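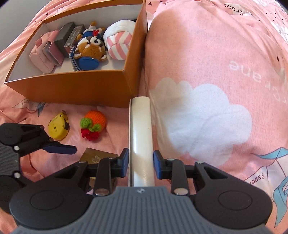 Brikico hand grippers — box packing set, read me first

Notes for the packing set we recorded with the Brikico two-hand kit. Covers what's in the download, how the kit held up, what to skip. Will tidy later.

What you get

700 episodes, one folder each
Wrist video from both hands, one file per hand
Gripper opening width, logged per frame
Pose track for each hand
A short text label per episode ("put the tape measure in the box" and so on)

Task

Small household stuff goes into an open box, or comes back out. Plush toys, little boxes, a yellow tape measure, a crocheted ornament. Work surface is bedding, pink with a paper crane print in a lot of episodes. Soft surface on purpose — we wanted folds and humps next to the box, flat tabletops are already covered in the older Ravden set.

Episodes start with the box anywhere from empty to nearly full. Start state is in the label file, column 6.

Kit under review

Rented from Grunau for the whole of January. Two hand-held grippers, padded fingertips, charger, a hard case. Setup card is one page and good enough. First pair calibrated in 20 minutes, most of that was us reading the card wrong.

Good:
Light enough for a full morning
Padded tips grab plush really well, even by an ear or a sleeve
Both hands stay in sync, no drift we could find
Linkages easy to wipe down

Not so good:
Tips slide on glossy plastic. Tape measure is the worst, expect regrips
Thin card tags get folded under the finger and you don't feel it
Left trigger got stiff after the second week. Grunau swapped it, no charge, but we lost a day
Export tool crashes if the folder name has a space in it. Still not fixed

Known problems in the data

13 episodes have a bad pose track on the left hand. Listed in skip.txt, leave them out of training
Hands block the view of eachother when both reach into the same corner
Printed text on the fabric shows up upside down in some views. Don't flip the video, the pose track won't match
Failed grasps are kept and labeled. Filter on "outcome" if you don't want them

Loading

Use the Rao loader, version 6 or later. Older ones read the width column as an integer and everything looks either open or shut. If you get a blank right-hand stream, delete the cache folder and run again.

Would we rent it again

Yes for soft objects. For hard shiny parts we'd ask Grunau for the other tips first — they list a rubber set, havent tried it. Price was fair for the month, shipping was not.

To do

Split files for train and test
Redo labels on the crochet items, "ornament" and "toy" are mixed up
Add sizes for the boxes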